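创客互助社区 > 小型自动化 > 采购与预算

第一次给小作坊配机械臂，夹爪和周边的钱该怎么排？

Ngaio Harawira

各位好，先谢谢愿意点进来的朋友。我们是个很小的作坊，平时接些裁切、配页、装袋的活儿，手头借了一套旧的在试，想弄明白自己买的时候哪些钱该花，哪些可以缓一缓。腕部相机拍的几张先放上来，大家看着聊。
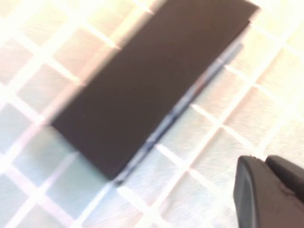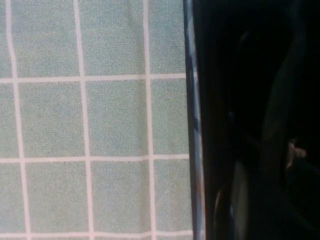
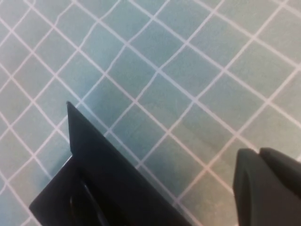 Otow，六月

说说我们的情况吧，可能有点啰嗦，请大家多包涵。活儿本身不复杂，就是从带白色方格线的台面上把扁平的小件取起来，放到旁边的盒子里，再由人接着装袋。臂本身我们已经差不多定了，打算买二手的，卖家就在邻镇，可以上门看，这一块我反而不太操心。

让我睡不着的是臂以外的那些东西。Nakatora给的报价是夹爪带腕部相机一套1,820欧元，不含备用指尖；Kocabaş那边便宜不少，可是只有夹爪，相机和支架要自己配。我先生说便宜的先用着，坏了再换，我妹妹却说我们家每次这么想最后都多花一份钱（她说的是洗衣机，但道理我也听进去了）。

所以想请教三件事：第一，整套买还是分开买；第二，备件要不要一开始就放进预算；第三，灯光和台面这种看上去不起眼的东西，值不值得单独留一笔。预算不宽裕，但也不想因为省小钱把后面几个月搭进去。对了，我们没有专门的技术员，调试的是我和一位只有下午能来的同事，所以东西越好伺候越好。

Henk Wouters

Ngaio你好！看到你这帖子特别亲切，我前几年走的几乎是同一条路，当时要是有人跟我说说就好了，所以我尽量写细一点，你别嫌长。

先讲整套还是分开。你们没有专门的技术员，那我会劝你买整套。分开买时账面上确实好看，可支架要找人加工，线要自己理，相机的位置装好以后还得重新标定，每一样都不难，加在一块儿就是好多个下午。我那次分开买，从下单到真正能取件用了10周，其中大半时间耗在等支架和返工上。下午的工时你也要算成钱写进表里，哪怕是自己的工时，写进去以后两个方案的差距就没有那么大了。

再讲备件，我的意见是一定放进第一笔预算。指尖是消耗品，尤其取扁平件，指尖总要贴着台面走，蹭得多。我后来在Pukik买的替换指尖，一包107欧元，买之前心疼得很，买完就再也没为这个停过工。下单前记得问清楚接口尺寸，最好让卖家把型号写进报价单里，口头答应的不算。你第三张里那种带窄尖的指头，我建议问问卖家尖头能不能单独更换，要是只能连着整根指头一起换，那长期下来的费用就完全是另一回事了。

然后是灯光和台面，这笔我也会留，而且会放在相机升级前面。你第一张左上那片亮得发白，格线和格子快混到一起了，整张也有点糊；第二张左边的台面就清楚得多，连细细的颗粒都看得出来。我不敢隔着屏幕断定是灯、曝光还是对焦的缘故，但在换更贵的相机之前，先试试可调亮度的灯加一块柔光板，花不了多少，试完心里就有数了。台面选不反光的，颜色和工件拉开一些，你那块深色的扁平件放在浅色底上就很好认。如果以后要接浅色的活儿，最好再备一块深色垫子，这个也写进表里吧。

最后一点私心话：总数定下来以后，再留出10%不要动。我每次都觉得用不上，每次都用上了，有一回是运费，有一回是一个急停按钮的接线盒，都是报价单上没有的。

祝顺利，有了新进展记得回来说一声！

Keisha Nakamura

买Kocabaş吧，便宜，我用着没毛病。相机自己配也不难的，网上教程一大把，耐心点就行。

Rosalind Kasprzak

Henk写得很周到了，我只补几句他没提到的。

二手臂上门看的时候，请务必把法兰的孔位拍下来，带着照片去问夹爪的卖家。我们当时以为孔位都差不多，货到了才发现中间要加一块转接板，板子本身不贵，可是它让夹爪往前多伸了一截，原来够得着的角落就够不着了，盒子和台面只好全部重新摆。另外问问控制柜的软件版本，有些夹爪的插件只支持较新的版本，升级要不要收费得看卖家，最好在付定金之前问。

还有一个省钱的办法，就是跟Nakatora谈谈能不能先租一个月，租金抵货款。我不知道他们对你们那边是什么政策，但问一句又不花钱，我自己在别家谈成过。租的那个月不用急着追求速度，把你们最难取的那几种件挨个试一遍，尤其是又薄又贴台面的，把取不起来的都记在本子上，日后决定要不要换指尖，翻这个本子比翻产品手册管用。

至于Keisha说的，也有道理，Kocabaş的夹爪我朋友那边用得挺好，只是他家里有个会焊会编程的儿子，你参考着看。

Ngaio Harawira

太感谢了，我把工时那一栏加进表里，和先生看了一晚上，他现在也倾向整套买了。租借的事我明天上午就写信去问，孔位等去看臂的时候拍。深色垫子已经记上，柔光板我先从妹妹那儿借一块来试。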